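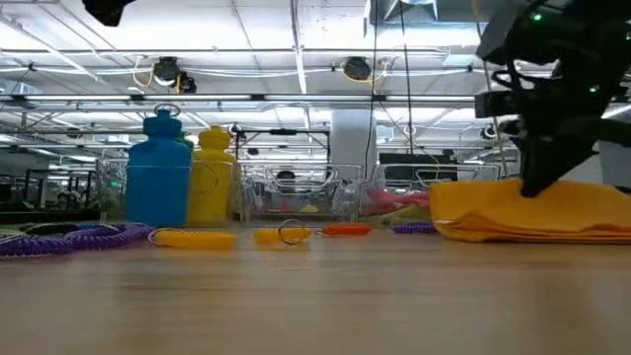

A folded cloth on a light wooden table. Washed cotton is often where hard water is first noticed in the home.

Softened water to reach Bai and lower Sullolum from March

Households in Bai and the lower part of Sullolum will receive partly softened mains water from March, when the supplier, Gostis, brings a new treatment stage into service at its Sullolum works. The change covers 1,016 connections, all of them fed by gravity from the lower service reservoir. Properties on the upper zone stay on the present supply.

The new stage, known as Ponelis after the spring that feeds the works, is a pellet softener. Raw water enters at the base of a tall cylindrical reactor partly filled with fine sand. Caustic soda is dosed at the same level, which raises the pH and causes calcium carbonate to form on the grains. As the grains gain weight they sink, and the heaviest are drawn off at the bottom and replaced with fresh sand. The water leaves at the top, has its pH corrected and passes to the existing filters.

Two reactors have been built. One is sized to carry the normal daily flow of the zone, with the second held ready for peak demand and for periods when the first is drained for inspection. Part of the flow will bypass the reactors altogether and be blended back in ahead of the filters. The bypass valve is what sets the final hardness, and it will be adjusted from the control room according to readings taken at the outlet.

Tarek Hegazy, process engineer at Gostis, said full softening had been ruled out at the design stage.

"The aim is moderately hard water at the tap," he said. "If you take out too much calcium the water becomes aggressive towards old pipework, and there is a good deal of old pipework in Bai. We are leaving enough in to keep a thin protective scale on the inside of the mains."

The supply will be brought down to its final hardness in three steps. At each step the outlet will be held steady while samples are taken at the reservoir, at the pumping main and at customer taps at the far end of the Bai branch. If metals or turbidity rise at any of these points the plant will stay at that step until the readings settle. Gostis has not given a date for the last step, and says that it depends on the sampling.

Some short-lived cloudiness is possible at the beginning, caused by fine carbonate carried over from the reactors while the sand bed is establishing itself. It is harmless and clears on standing. Customers who see brown or orange water, which would point to disturbed deposits in the main, are asked to report it and to run the cold kitchen tap until it clears.

Appliances and dosing

For most households the practical effect is on washing and heating. Dishwashers with a built-in softener have a hardness setting, usually in the menu or on a dial under the salt cap, and this should be lowered once the final step is confirmed. Leaving it as it is will do no damage but will use more salt than needed. Washing machines have no such setting on most models, and the adjustment is made by using less detergent. The dosing table on the packet gives separate amounts for soft, medium and hard water, and customers in the zone should move from the hard column to the medium one.

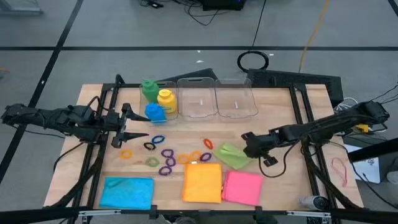

Green, yellow and blue plastic bottles in a clear bin. Recommended amounts for many household liquids vary with water hardness.

Overdosing is the more common complaint after a change of this sort. Surplus detergent is not fully rinsed out, and fabric dries stiff in much the same way as it does in hard water, so that people add more and the problem gets worse. Matěj Slanina, who runs the commercial laundry on the Bai road, said the laundry would recalibrate its pumps at every step.

"We buy detergent by the drum, so the saving is worth having," he said. "What I need is the figure on the day it changes. A letter a fortnight afterwards is no use to us, we will have washed a lot of sheets wrongly by then."

Gostis says the outlet hardness will be published daily on its website from the first step, in millimoles per litre and in German degrees, the two units most often found in appliance manuals. Commercial users can ask to be notified by text message ahead of each adjustment. Fish keepers, brewers and anyone operating home dialysis equipment should contact the company beforehand, as their needs differ from those of ordinary households.

Owners of private ion-exchange softeners are advised to keep them running until the final step is complete, then to reset the inlet hardness value or take the unit out of service. A unit that is bypassed should be drained first. Water left standing in the resin bed goes stale and should not be returned to the house supply without disinfection. Descaling of kettles and shower heads will still be needed, though less often. Existing scale in hot water cylinders will not dissolve to any useful extent.

By-product and cost

The spent pellets are hard, round and nearly pure calcium carbonate, and dewater by gravity without pressing. They will be stored in a covered bay at the works. Gostis is in discussion with agricultural merchants over their use as a liming material on acid soils, and trial loads are to be supplied without charge in the first season. Hegazy said the iron content was low enough for other uses, including animal feed grit, but that these required separate approval.

The works was paid for from the existing capital programme and there will be no separate charge on bills. Running costs consist mainly of caustic soda and pumping.

Extension to the upper zone would require a new main between the works and the upper reservoir and is not in the current plan. Gostis will review the question after the plant has been through one full winter.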